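Oiling a worktop, second attempt

The first attempt was in February and it stayed tacky for nine days. I had put on too much oil in a cold room and closed the door. This time I kept a log. 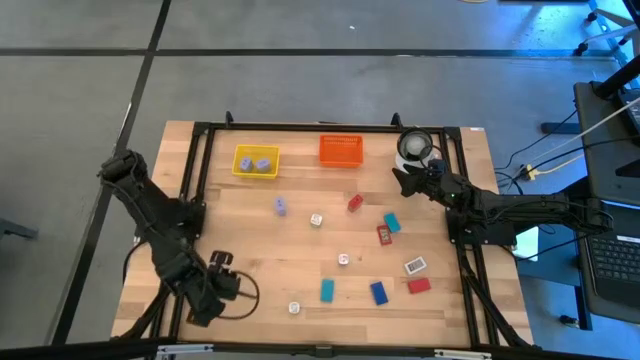 Quantity matters more than brand. I used a Flanex hardwax oil, 700 ml across three coats, on a top built up from strips. Strip tops are awkward because each piece takes up oil at its own rate. The light, striped grain in the first photo is the sort of surface I mean: pale wood shows every lap mark if you stop halfway along.

Sanding was 120 grit, then 180, always with the grain. Going finer closes the surface and the oil sits on top. Anil Sundaram disagrees and goes to 240.

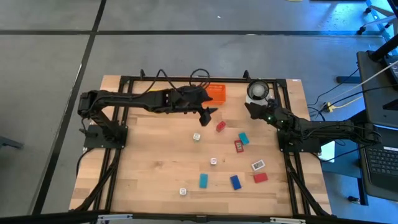 Coats were left 24 hours apart with a window open. I wiped off the excess after fifteen minutes, using lint-free cloth, and dried the cloths flat outside. Oily rags in a heap can catch fire.

The end grain had a fourth coat, brushed.
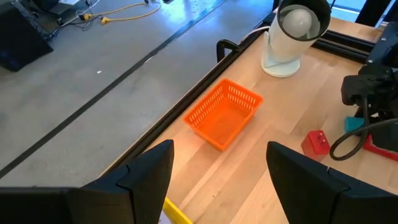
Full cure is given as 336 hours on the tin. I put nothing heavy on it until then. A water drop left for an hour on day 15 made no mark. Next is the underside, which I skipped in February and shouldn't have.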